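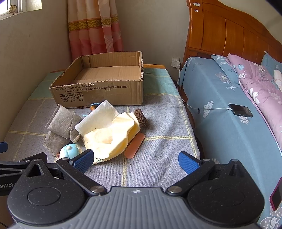 The most important tool on Kristóf Vörös's bench is an old toothbrush. He keeps three of them in a glass, and he uses them in a fixed order: the hardest for the hinges, the middle one for the body of the gripper, and the softest for the blue finger pads, which he cleans last and slowly.

"The pad is where the machine meets the world," he says. "All the rest is only there to carry the pad."

Vörös looks after the hand-held grippers of the Hilus project at Televberg, a small company which teaches robots to handle household things. The people who work with the grippers take them into kitchens and bedrooms, hold them in the hand and pick up what is lying there, while a camera records how the fingers approach. A cap, a piece of cloth, a string, a toy. In the evening the tools return to the workshop, and in the morning they must be ready again.

I spent several days in this workshop in October. I had expected computers, and there are computers, but most of the hours go to small mechanical care which a bicycle mechanic would recognize at once.

The pads have a fine diamond pattern on the gripping side. This pattern is what lets the fingers hold something thin, for example the corner of a paper towel, without pressing hard on it. It also collects everything. Blankets are the worst, Vörös says, and after them come paper towels and any fabric with a cut edge that loses threads. The fibers lie down in the grooves and after some time the pad becomes smooth without being worn. From a distance of one meter it looks perfect.

His method is simple. He opens the fingers fully, so that the pads stand apart and face each other, and puts a lamp on the table at the side. In low light from the side, clean grooves make a sharp net of shadows. Where the net is blurred, there is lint. He brushes along one diagonal, then along the other, never in circles. Then he closes the fingers on a strip of writing paper and pulls. If the paper comes out straight, both pads are holding equally. If it turns, one side is slipping, and he starts again with the side toward which the paper turned.

A pad is replaced after 1,000 recorded grasps or when the strip turns three times in one check. Zulmira Bragança, who plans the recording work, would like the number to be higher. New pads must be aligned, and aligning takes the better part of a morning for a full set of tools.

"Kristóf would change them every week if I let him," she told me. He did not deny this.

The second part of the work concerns the hinges. Each of the two black arms turns on a round hub, and metal pins hold the hub together. A pin that has moved even a little gives the finger some free play, and then the two pads no longer meet in the same place. The person who holds the gripper compensates without noticing it. The hand is very good at this. The recordings, however, show a finger that arrives a little late, and a robot which learns from them will learn to be late as well.

The team discovered the problem only by comparing. Ross Munro, who checks the recordings before they are used for training, had set aside 79 of them because the left finger touched first in every one. He suspected the person, a careful young man named Norbert Antal, who was asked politely if he was perhaps left-handed. He is not. He brought the gripper back to the workshop himself, and Vörös found the loose pin in less than a minute by holding the arm between two fingers and shaking it beside his ear.

Since then the ear is part of the procedure. It is written in the workshop notebook as step four: "Shake. Listen. If it clicks, do not send."

The notebook deserves a word. Televberg has a digital system for service records, and everybody fills it in, but the notebook is what people read. Every gripper has its own pages. One page says that the tool was dropped on a tiled floor and that nothing was found. The next says that something was found after all. There is a long discussion, in two handwritings, about whether the rough surface of the arms may be wiped with alcohol. The question is still open, and for the moment they use a damp cloth.

Alignment comes last. Vörös closes the fingers on a flat steel gauge, looks at the gap against the lamp and tightens the screws by small amounts, first on one side and then on the other. After this he opens and closes the gripper 40 times without measuring anything, so that the parts can settle, and only then he looks again. Almost always he has to correct one of the sides. He considers this normal and becomes suspicious when it is not needed.

The camera is checked at the same table. Both pads must be visible when open and also when closed, and the glass must be free of fingerprints, which are invisible in the workshop and very visible against a bright bedroom window.

On my last afternoon he let me clean a pair of pads. I brushed along both diagonals, put in the paper strip and pulled. It turned to the right. He gave me back the toothbrush and moved the lamp a little closer.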